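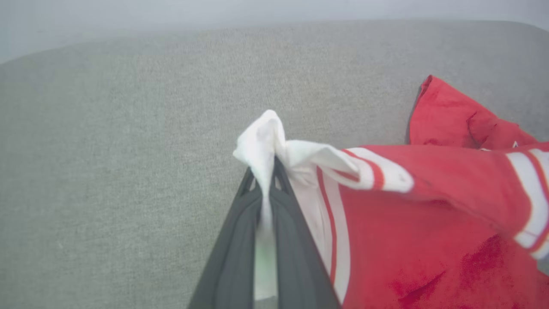 4. Ensaio comparativo de garras com peças de tecido

Por Farah Wattimena
Outubro

O folheto da Grikport afirma que os dedos Tedow servem para «qualquer têxtil de uso doméstico». Não parta desse princípio. Esta secção explica como comparar os dedos Tedow com os dedos Ngui na sua própria bancada, com as suas peças, antes de decidir quais ficam montados. Se já fez a calibração da secção 3, pode começar. Se a fez com outros dedos, repita-a.

4.1 Preparação

1. Escolha uma peça leve, com costuras e mais de um tipo de tecido. Uma camisola desportiva sem mangas, com debruados, dá mais trabalho à garra do que um pano de cozinha, e é com o pano de cozinha que se fazem quase todas as demonstrações comerciais.

2. Use uma superfície estofada ou forrada a tecido. Sobre um tampo liso os resultados saem melhores e servem para pouco.

3. No controlador Vevero, abra o perfil 22 e reponha a força de fecho no nível 3. O botão «Ajuste automático» deve ficar desligado durante todo o ensaio.

4. Confirme que a câmara do pulso vê as pontas dos dois dedos com a garra fechada.

Nota: o ajuste automático altera a força entre uma pega e a seguinte sem deixar registo. Perguntámos ao apoio técnico se isto ia ser corrigido. Responderam que era uma vantagem.

4.2 Pega simples

1. Pouse a peça sem a alisar.

2. Baixe a garra com os dedos abertos até tocarem no tecido. Recue ligeiramente.

3. Feche. O tecido deve formar uma prega entre as pontas. Se a prega incluir estofo, abra e recomece.

4. Levante devagar e espere pelo sinal do controlador.

5. Registe se a peça ficou presa, se escorregou ou se caiu. «Ficou quase presa» conta como escorregou.

Cuidado: o indicador verde do Vevero significa apenas que os dedos encontraram resistência. Não distingue uma camada de duas, nem a camisola do sofá. Confirme sempre pela imagem da câmara.

4.3 Pega com dois braços

A pega simples diz pouco sobre o uso real. A diferença entre modelos de dedos, se existir, aparece quando os dois braços seguram a mesma peça e um puxa contra o outro.

1. Prenda um canto superior com o braço esquerdo, de preferência junto ao debruado.

2. Prenda o canto oposto com o braço direito.

3. Levante os dois ao mesmo tempo, à velocidade mais baixa.

4. Afaste os pulsos até a margem de cima ficar esticada. Deixe a parte de baixo pender.
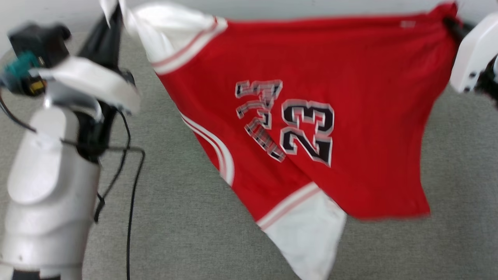

5. Mantenha a posição até o contador do controlador chegar a 44 e leia os dois valores de força. Se um deles descer durante a espera, o tecido está a deslizar, mesmo que a olho nu pareça imóvel.

6. Baixe a peça antes de abrir as garras.

Cuidado: verifique a folga dos cabos dos dois braços antes do passo 4. Um cabo demasiado curto puxa pelo pulso, e a leitura sai errada sem qualquer aviso.

Nota: o erro 981 surge quando os braços se afastam mais do que o perfil permite. O manual do fabricante manda reiniciar. Basta reduzir a distância e confirmar.

4.4 Leitura dos resultados

Compare apenas ensaios feitos com a mesma peça, no mesmo perfil e no mesmo nível de força. Izzati Chong sugere trocar a ordem dos dedos a meio da sessão, e convém seguir a sugestão: a peça vai ficando mais amarrotada, e os segundos dedos a entrar encontram pregas já feitas. Uma vantagem que desaparece com a troca não era dos dedos.

Desconfie também das médias. Um modelo que segura bem o debruado e larga o tecido liso pode acabar com a mesma nota de outro que falha um pouco em tudo. Guarde os resultados por zona da peça. A tabela do fabricante não o faz, e até hoje não conseguimos reproduzi-la.

Se no fim continuar sem ver diferença, monte os dedos mais baratos.

Outras secções
3. Calibração da câmara do pulso
5. Substituição das almofadas dos dedos
6. Códigos de erro do Vevero
Anexo B. Ficha de registo (Anisa Latuheru)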